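Duvet keeps bunching up in the cover, help
Home & Household > Bedding

mapleknee
Ok so I bought the Skikholm duvet in July, king size, 200 thread count cover from Lammers. Every single morning the filling is down one end and I'm sleeping under two sheets basically. Tried safety pins. Tried shaking it. Going nuts.

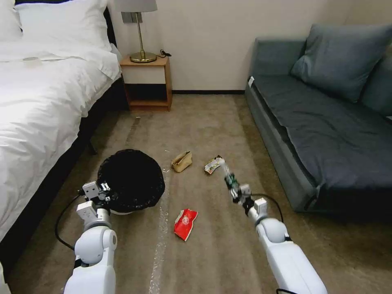 Cover has ties in the corners but the duvet has no loops so what are they even for. Do I return it or sew something on?

dorit_h
Sew loops. Twill tape, 3 inches each, fold in half, stitch to the corners. Takes 45 minutes if you're slow like me.

bigporchlight
Don't sew it, you'll poke holes in the shell and the filling leaks forever. Been there. Get the Nustora clips.

dorit_h
You sew thru the edge binding, not the shell. Mine have been on for years.

bigporchlight
ok but not every duvet has a binding

mapleknee
Mine does, just checked. Kinda narrow tho.

quietgravel
Is the cover bigger than the duvet? That was my whole problem. Lammers covers run large, measure flat on the floor. Clear the floor first lol

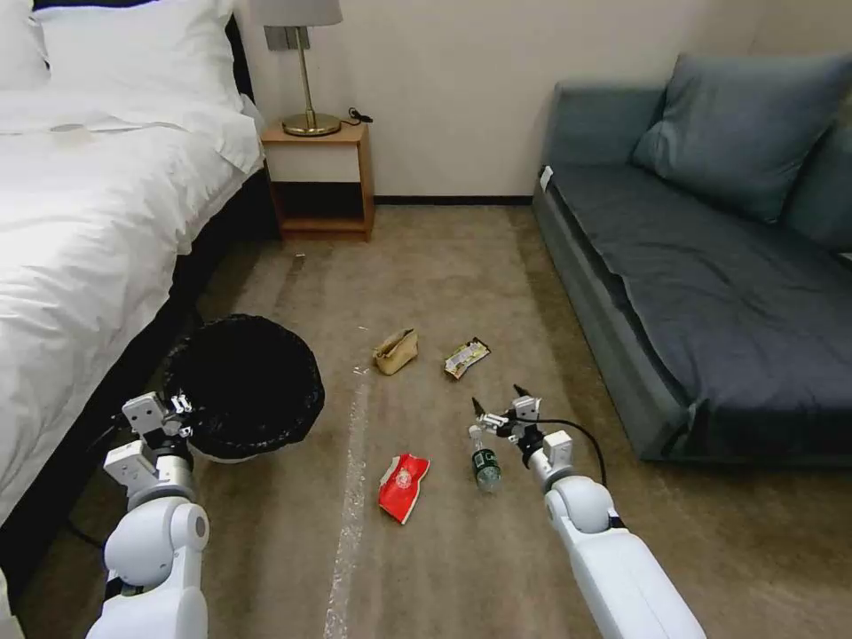
4 min read · 194 views

mapleknee
Measured. Cover is a good bit wider. Ugh. So clips or loops wouldn't even fix it?

quietgravel
They'd help with the corners. Middle will still slide around. I'd swap the cover.

tenpenny_oak
Disagree, wash the cover hot first. If it's cotton it'll shrink some. Free to try

bigporchlight
And then you can't return it. Great advice

tenpenny_oak
had it since July, they're not taking it back anyway

dorit_h
Whatever you do use the ties. Inside out method: lay cover inside out on the bed, duvet on top, tie the corners, roll the whole thing up from the closed end, flip the opening around the roll, unroll. Way less swearing.

mapleknee
Going with hot wash plus loops. Have some tape left over from the Drusatell curtains. Will do it Sunday and report back

bigporchlight
still say clips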